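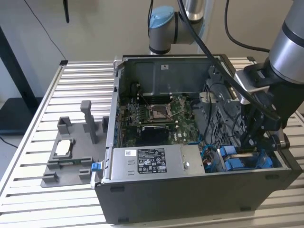
About Tavby

Tavby writes and maintains working rules for robot cells that take apart and service desktop computers. The company was founded by Ratih Mandagi and Ikhsan Mandagi and works from a single site in Clavstead. Ratih Mandagi is responsible for the rule set. Ikhsan Mandagi is responsible for cell layout and fixtures.

Our customers are repair depots and parts recovery shops. Most of them already own arms and grippers. We supply the procedures, the acceptance limits and the training that go with them.

What we publish

The Urnley Rules are our main document. The current issue is dated 10/12/2021 and contains 899 numbered clauses in 17 sections. Each clause states one requirement and the method used to check it. Clauses that cannot be checked on the cell floor are removed at the next review, held every November.

Practice at the bench

The following are taken from the sections on open-case work.

A tower is serviced on its side, with the side panel off and the interior facing up.

An open CPU socket is treated as a keep-out volume. No arm path may cross it below the rim of the case, with or without a part in the gripper.

Processors are set down in a fixture nest with the heat spreader up — never directly on the table rails.

Drives in caddies are gripped by the caddy. Contact between the fingers and the drive body is recorded as a fault.

Where two arms share a case, only one may be in motion inside it. The other holds at a position listed in the cell file. 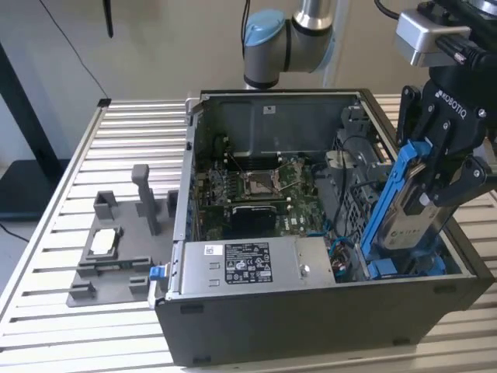
Review and training

Draft clauses are run for 2,000 cycles before they are issued. A clause that produces two unexplained stops in that period goes back to its author. Results are kept with the clause and are open to any licensed site.

Operator training is given under the Santoso program, in two parts: cell safety and handling of parts. Both must be passed before an operator may edit a cell file. Certificates lapse when a new issue of the rules changes a section the operator works under.

Sites that hold a license may submit change requests at any time. Requests should cite the clause number, the cell file revision and the gripper in use.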